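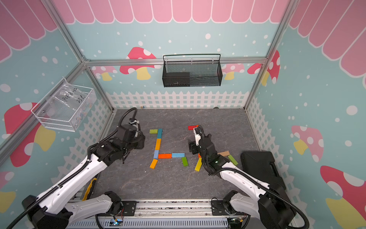 What is in this set? Photo sequences of painted and plain wooden blocks being laid out, stood up and moved on a gray marbled floor, plus the layout sheets and notes that go with them.

October
by Ismael Rangel

# Jinau Blocks

Jinau Blocks is a collection of short block-building sessions. Each session uses rectangular wooden blocks on a flat stone-look surface. The blocks get arranged into lines, bends, loose piles and standing rows, and the arrangement changes as the session goes on. The set was put together for people who work on counting, color naming, contact between objects and simple layout description.

Slamet Sopacua planned the layouts and wrote the first version of the notes. I sorted the sessions and wrote this file. Send corrections to either of us.

## What you get

- 170 sessions, one folder each
- 6 layout families (see below)
- 99 layout sheets, plain text
- 400 written notes on block positions

Not every session has a layout sheet. Sessions in the `pile` family were never planned on paper, so there was nothing to write down. A few sheets are shared between sessions where the same starting layout was used again.

## The blocks

The blocks are plain rectangular pieces of wood. Most are painted in one solid color and some are left bare. You will see several oranges and yellows, more than one green, and blues from pale to teal. The paint is thin enough on some pieces that the grain shows through.

We did not clean up or repaint anything before a session. Corners have dark smudges and the edges get scuffed. If you are training something to find edges or match pieces from one view to the next, the wear marks are useful. They are also a nuisance if you want flat, even color, and you may want to filter for that.

Color names in the notes follow this list:

- `red`
- `orange`
- `yellow_orange`
- `yellow`
- `lime`
- `green`
- `teal`
- `light_blue`
- `natural` (no paint)

`yellow` and `yellow_orange` are easy to mix up under warm light. Slamet and I disagreed on a fair number of these. Where we could not settle it the note has `color_unsure: true` and you should treat the color as a guess. The same goes for `lime` and `green` when only a corner of the block is in view.

## Layout families

1. `line` - blocks end to end along their long sides. Small gaps are allowed.
2. `bend` - a line that turns at least once. The turn does not have to be square.
3. `fan` - blocks leaning away from a shared point at different angles.
4. `pile` - no plan. Blocks touch, overlap or lie apart.
5. `stand` - one or more blocks upright on a short end.
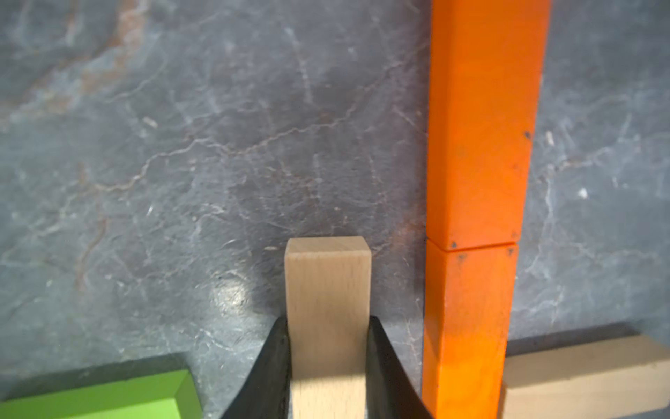 6. `mixed` - any two of the above in the same session. The folder name lists both, as in `mixed_bend_stand`.

A block counts as standing only when its long side is vertical. A block resting on its narrow long face is still lying down, and its note says `on_edge`. This tripped up the first people who used the set, so please read the note before you count.

## Positions and contact

Positions are written by hand in words. We use `left_of`, `right_of`, `above`, `below`, `touching` and `gap`. All of them are from the point of view of the picture they belong to. Two pictures from the same session can give the same pair of blocks different words, and that is correct.

`touching` is only used where the contact can be seen. If another block or anything else covers the spot where two blocks would meet, the note says `hidden`. We did not guess. For blocks that run out past the side of the picture, the note says `partial` and gives no length.

Angles are harder. We tried writing them in degrees and gave up after the first two layout families, so now it is just `straight`, `slanted` or `across`. A long block pointing toward another block with a little floor between them gets `slanted` and `gap`, and which end is nearer goes in the free text line. 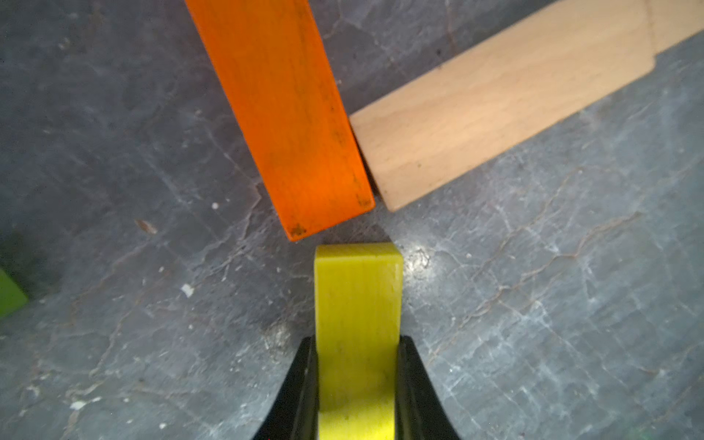 The free text line is also where we put anything odd about a piece, such as worn paint near a corner or specks in the grain. It is not written to a fixed format. Search it with plain words and expect some spelling mistakes.

## The surface

The gray surface has thin pale veins all over it. In places they are straight enough to be taken for the edge of something, and an early edge check we ran picked up a lot of veins. Some areas have a rusty tint. The finish is a little glossy, so look out for soft patches of glare in the close views. Glare is not marked in the notes.

## Folder layout

Each session folder is named by family and number, for example `bend_014`. Inside:

- `pictures/` - the pictures
- `sheet.txt` - the layout sheet, if there is one
- `notes.txt` - one block pair per line

Keep all the pictures from one session together when you split for training and testing. They show many of the same pieces, and mixing them will give you scores that are too good.

## Known problems

- Some sheets call `light_blue` by its old name, `pale`. Same color.
- `fan` has fewer sessions than the others. We ran out of time.
- Notes copied over from the Winico draft use `next_to`, which was dropped. Read it as either `left_of` or `right_of` and check the picture.
- Two blocks of the same color in one session are told apart only in the free text line.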